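Block mat on the bed, anyone else using one in summer?

ukmont_sleeper
Joined: March 2019
Friday, July 30, 2021

So I finally caved and put one of those summer sleeping mats on our bed, the kind made of little blocks. Our room is up to 433 kinds of stuffy by bedtime, so I figured why not. I love it! Only problem is it turned the bed into the place where all the laundry lands. Do you fold right on yours, or take it off first?

plikholm60
Fold on it, always. It's flat and it doesn't bunch up like a bedspread does — I get through shirts way faster.

safavi_8
Gotta disagree. Anything satiny slides all over the place on mine. I roll the mat back and fold on the bedspread.

plikholm60
Slides? Mine stays put. Lay it face down and bring the sleeves in first.

kisterhome
Satiny stuff goes on a hanger at my house, end of story. Folding it is how you get creases (ask me about my good blouse).

ukmont_sleeper
Ha, no hanger space left here, so folding it is. I'll try face down tonight. Mat stays on for now, flowery bedspread underneath and all.
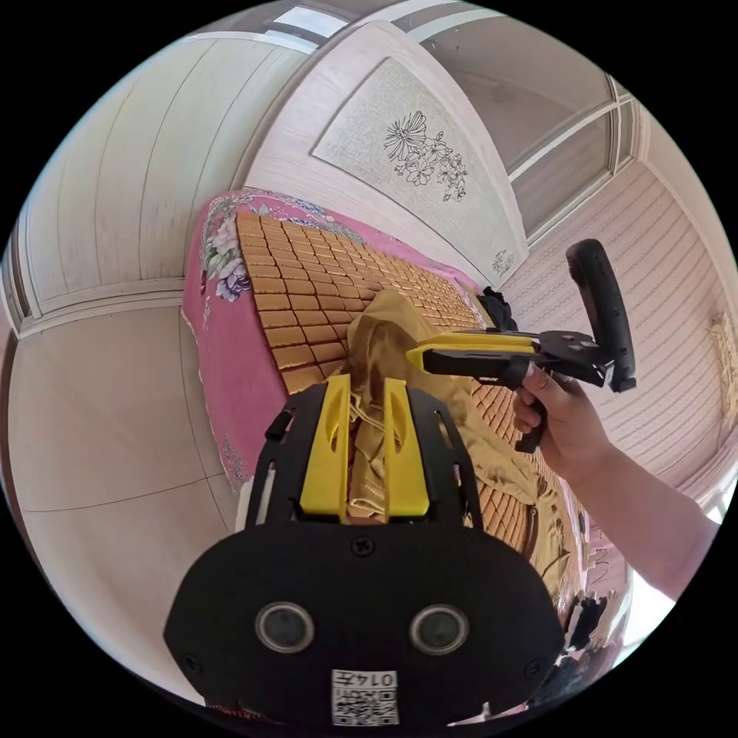 Gold-brown satiny one on the mat, still to be folded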